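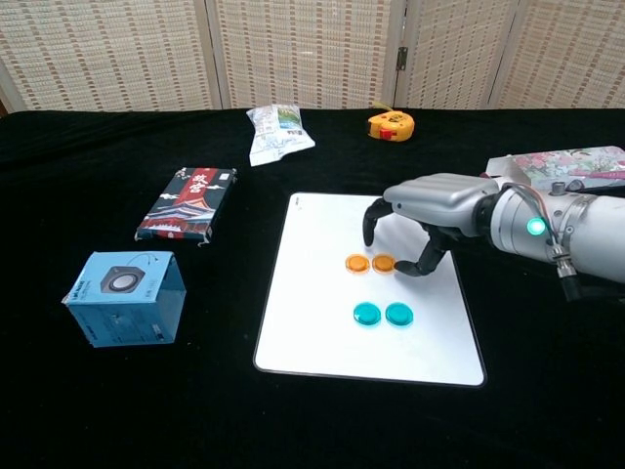 3. Divided Attention in Single-Room Horror Games

Figure 3. A robotic hand above a table covered in black cloth, with a white board and orange discs.

The previous section dealt with horror games in which the player walks through a building or a forest and can, at least in principle, run away. The present section turns to a smaller group of games in which the player stays in one place for the whole of a session. The player sits in a chair, lies in a bed or stands behind a counter, and the danger comes to that fixed point along known paths. We use the term "single-room" for this group, although in several cases the position is a vehicle or a section of corridor.

3.1 Scope of the comparison

Two games are examined at length. Pulwood places the player in the ticket office of a closed water park during a run of night shifts. Astelitz places the player in the signal cabin of a mountain railroad. Both are played in the first person, both use a clock that the player can see at all times, and both end a failed session with a sudden loud image. They differ in how much the player is told about the approaching threat, and that difference is the main concern of this section.

The reading given here rests on full playthroughs of the two games by the authors and on the text shown to players on screen. Material from fan sites was consulted for the naming of characters and rooms, and was left out of the analysis wherever it went beyond what the games themselves show. References to Pulwood are to the version current on Jul 27, 2024. A patch released in June of that year changed the brightness of the hallway lights, and some earlier accounts of the game describe a darker picture than the one discussed in this paper.

3.2 Looking as a cost

In most action games looking around is free. The player turns the view as often as desired, and no meter runs down as a result. Pulwood attaches a price to looking. Each of the 11 camera feeds uses power while it is open, and power that has been spent on the feeds cannot later be spent on the shutters. A player who watches the mascot figures closely will know where they are and may be unable to keep them out. A player who saves power will have working shutters and very little idea when to close them.

Earlier writing on the game has tended to describe this as a problem of resource management, and in a narrow sense it is. The budget is simple enough to be worked out on paper, and skilled players treat it in that way. The description leaves out the effect on a first-time player, who does not know the rates at which power falls and who is likely to open the feeds for reassurance. Power is then lost to a habit that has no tactical purpose. We would suggest that much of the tension in the opening night comes from this habit, as the figures do very little during the first part of the shift.

Astelitz handles the matter differently. The signal cabin has windows on all sides and no power limit. Looking costs only time, and the player must turn away from the lever desk in order to do it. The levers need to be set in the right order as each train reaches the section, and the bell that announces a train is also the sound that covers the footsteps on the stairs. The player is therefore most exposed at the moment when the job asks for the most care. No meter is shown for this. The pressure has to be learned by ear, and players who turn the sound down will find the game close to unplayable.

3.3 Routine work and the delay of the scare

Both games give the player an ordinary job. In Pulwood the job is light: the ticket machine jams from time to time and a telephone must be answered before it rings out. In Astelitz the job takes up most of the session, and it is possible to spend long stretches of a night attending only to trains. Designers at Rudell, the studio responsible for Astelitz, describe the cabin in the game's own manual as "a place of work first," and the phrase is a fair account of how the game plays.

The routine has a clear bearing on the timing of the scare. A sudden loud image loses force when it is expected at every moment, and a game that offers nothing else to do will be met with constant expectation. Work fills the gap. The player who is busy with a lever or a jammed roll of tickets has stopped listening for a short while, and the game can use that lapse or let it pass. Astelitz lets it pass far more often than Pulwood does. Whole nights may go by with no attack, including the second, which many players recall as the hardest of the set.

It should be noted that the delay carries a risk for the design. Where the work is dull and the threat is slow, some players will stop before the threat has been properly introduced. Pulwood avoids this by keeping its nights short and by moving one of the figures early in the first shift whatever the player does. The movement is harmless. Its function is to show that the figures can leave their places, and from that point the player has cause to check.

3.4 Failure and repetition

A failed night in either game must be played again from the start. The first loss is usually the most frightening – the image is new and the rules are still unclear – and later losses are met with growing annoyance. Pulwood changes the order in which the figures leave the main hall on each attempt, so that a memorized plan will not hold for long. Astelitz keeps its timetable fixed and changes only the direction of approach. The player who repeats a night in Astelitz becomes better at the job while remaining uncertain about the danger, and the two kinds of knowledge are kept apart in a way that Pulwood does not attempt.

Neither approach prevents the scare from wearing out. The loud image in Pulwood has a small number of variants, and a player who fails often will see all of them in one evening. Astelitz uses a single image throughout and places the weight on the silence before it. The cabin lamp goes out, the bell stops, and the player is given a few seconds with nothing useful to do. On repeated play we found this pause to hold up better than the image that follows it.

The treatment of sound in these closing seconds has links with older radio drama, a connection taken up in Section 4 together with the use of recorded telephone messages as a source of instruction.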